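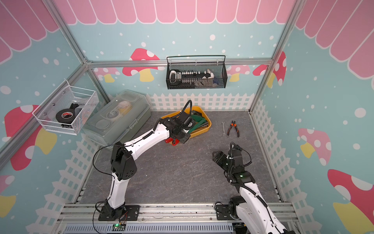
The town of Butness will keep its evening repair classes running through the winter after the council agreed in December to cover the rent on the Coppens building for another 2 years.

The classes teach basic home repairs, from patching drywall to replacing a faucet washer. Last year 204 residents signed up, and the fall session had a waiting list by its second week.

Floor Hoekstra, who runs the program, said the rent was the only bill she could not cover from class fees. "People pay a small amount per night and that buys the supplies," she said. "It was never going to pay for the building."

Council member Shahram Rostami voted for the plan. He asked that 60 places be held for renters, who made up a small share of last year's students. Bleddyn Penry voted against it and said the money should go to road work first.

The new session begins in January with a plumbing class taught by Jelle Vermeulen. Classes start at 6:30 p.m. and run for two hours. Sign-up is at the town office or the Laltia Street library — bring proof of address. Students can borrow hand tools during class but may not take them home.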